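7/16/19
Bench notes, Umulix grip kit, trial unit

Second session with the Umulix kit, and I'm writing this up while it's still fresh. Short version for anyone skimming: I like it a lot, I want to keep it past the loan period, and there are a couple of things to sort out with Clindimberg (the reseller) before we sign anything.

What's in the kit, for those who missed the unboxing: two-finger gripper, wrist camera with its own bracket, one cable for both (bless them), a set of spare fingertips, and the teaching software on a stick. Mounting took less time than finding the right hex key. The software saw the arm on the first try, which has never once happened with the Harkov unit, and I was so pleased I went and got a coffee before doing anything else.

Calibration. The wizard wants the printed grid flat on the table and walks the arm through a set of poses. Do it with the overhead lights ON. I did it with them off the first time and the camera was happy enough, but the finger position came out skewed toward the base. Redid it, all good. The offset is saved under "bench_2", please don't overwrite it!

Picking. I set up the sorting job we talked about for the Loureiro work: mixed small goods off a white table, boxes and pens and whatever else was in the drawer. Teaching by hand is the best part of this kit by a mile. You press the button on the wrist, lead the gripper to the thing, squeeze, lead it away, release the button. After that it's in the list and you can rename it and change the approach height without teaching it again. I had four different items in before lunch and was grinning like a kid.

Ran 100 picks in the afternoon with the stock fingertips, force on the middle setting. 9 misses. Most of those were pens that rolled when the first finger touched them, so that's partly my fault for approaching across the barrel with too much side speed. I dropped the approach speed to 39 on the slider (it has no units, grumble) and the pens behaved much better. I want a proper full run at that speed before I quote a number to anybody.

Cardboard is easy. Anything with straight sides is easy, really. The fingertips have a soft pad with a bit of give, and they seem to forgive a sloppy angle.

Clear plastic is the interesting one. The vision side looks for edges, and with shiny packaging it will sometimes lock onto a highlight and shift its grasp point when the light changes. Clindimberg says there's a "low contrast" mode in the next release, due in September. I'd like to see it on our own table before I believe it, but the fact that they brought it up before I did is a good sign. For the time being I teach those items by hand and turn the automatic correction off, under Item > Advanced > Refine. Remember to save, because it doesn't ask.

Cable: leave more slack at the elbow than the drawing shows. With the drawing's length it pulls tight when the wrist turns all the way over. I re-tied it with the loop on the outside and it's been fine.

Worked on blister packs for the rest of the day, with the fingers coming in low at the near side of the pack.

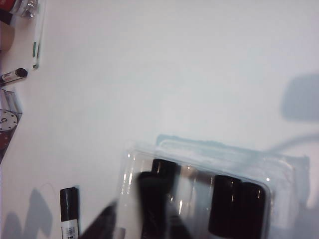 Can we swap fingertips in the middle of a job without calibrating again?
As long as the new pair is the same length, the saved offset still holds, and you only pick the new tip type from the menu. The long tips need the two-point touch-off, a quick job compared with the full grid.

Price. The quote is 313 a month with the camera included, support by email, and spare tips at cost. Buying outright is a separate conversation and I've asked for that figure in writing. The Harkov costs less on paper but we lose half a morning every time it forgets its network address, and I know which one I'd like to walk up to with a full job list.

Things I still want to try:
- long tips on the blister packs, taking them by the flange
- force on the lowest setting with the thin boxes
- up to 9 items in one job, to see if the list gets slow
- restart from a hard stop with something in the fingers (does it hold or let go? manual doesn't say)

To ask Clindimberg: units on the speed slider, a save prompt in Advanced, and whether the wrist button can be moved to the other side for left-handed people, me included.

Arm is parked, kit is powered down at the wall. Job file is on the shared drive under Loureiro, the one ending in _b. The other one has my bad calibration in it and I'll delete it tomorrow.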